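Home Talks Program Speakers Venue Contact

Speaker notes – Praltis two-arm kit, review talk
Ctibor Pešek, June 17, 2019
14 shares 3 comments

Start with the question I was asked to answer. Should a small workshop hire or buy the Praltis kit for light handling jobs? My view is that it depends on how often the job changes. If you run the same part all year, get something simpler. If the part changes every week, keep listening.

Say what comes in the crate. Two arms, two hands with jointed fingers, one controller, and the Fikness software on a yearly licence. The stand is extra. So is the second set of fingertips, and you will want those.

Mention the setup. It took us two afternoons, most of it spent on the controller network settings. The manual is a fair translation, but the section on joint limits is out of order. Read it from the back.
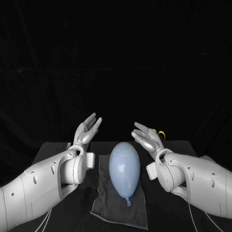

Grip settings are where the kit earns its price, or doesn't. The default profile is meant for rigid parts like housings and bottles, and it closes too firmly for anything that gives. Fikness lets you set a soft profile for each hand, and you should do that before you go near thin-walled goods. A blown-up balloon on a cloth, with an open hand on either side and a clear gap all around, is a good place to talk about approach distance. The software calls this the standoff. Set it wide at first and bring it in a bit at a time. The cloth is my own habit on a hard bench, and I recommend it for anything with a shiny skin.

Pause here. Ask who in the room handles film, pouches or blister packs. Usually a few hands go up.

Programming. You can write a routine by hand or record one by guiding the arms. A routine can hold up to 1000 steps. Our longest was 496, and by then the editor had become slow to scroll. Break the long ones into parts and name them properly. Colour labels help – the list view is grey on grey otherwise.

Service. Šindelář does the support in our region. There are six visits in the standard plan and they can be booked online. Parts come through Amalen, and the catalogue is clear enough, though the prices only show once you have an account. We ordered a spare wrist cover to see how that went. It arrived well packed, with the wrong screws. The right ones followed by post.
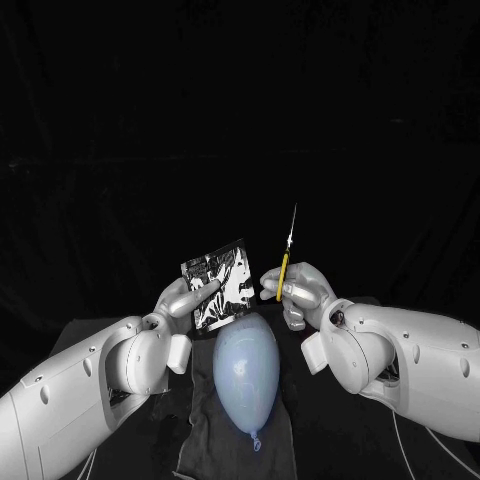 Can one operator look after both arms?
One trained operator is enough for a normal shift, as long as a second person knows how to stop and restart the kit.

Costs. Don't read out the table, it is in the handout. Point out that the licence renews in September whatever date you signed, so a first year can be a short one. Ask for a pro rata price. We did, and got it.

Training is a single course with 70 pages of notes. The chapter on recovery after a stop is the best of it. The chapter on reports can be skipped.

What I would like changed:
The soft profile should be easier to find. It sits three menus down.
The stop button cable is too short for a full-size bench.
Error messages need plain words beside the codes.

Finish with the hire option. A month is long enough to try your own parts, and the fee comes off the price if you buy. Take questions, then send people to the side table for handouts.

Next talk Previous talk Back to program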